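# Sushi Rice at Home, the Slow and Friendly Way

I learned this method from my old neighbor Fiachra Quinlan, who made rice every Friday and would happily talk you through the whole thing twice if you let him (I usually did!). It takes a bit of patience, but most of that is waiting around with a cup of tea.

Measure out 2 cups of short-grain rice and rinse it in a big bowl of cold water, swishing gently with your fingers. Pour off the cloudy water and go again until it runs nearly clear. Let the rice drain in a sieve while you tidy up and get your eating things out on the counter.

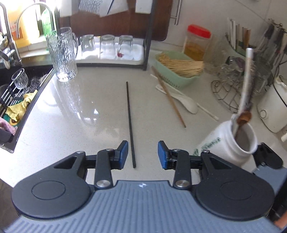
Now tip the rice into a heavy pot with 2 cups of fresh water, put the lid on, and bring it to a boil. Turn the heat right down and cook it for 14 minutes. Please don't lift the lid, however much you want to! Take it off the heat and let it sit, still covered, for another ten.

While it rests, warm 80 ml of rice vinegar with two tablespoons of sugar and a teaspoon of salt, just until everything dissolves. Spread the rice in a wide dish, drizzle the vinegar over, and fold it through with a flat spoon, going easy so the grains stay whole. Cover with a damp towel until you're ready to eat.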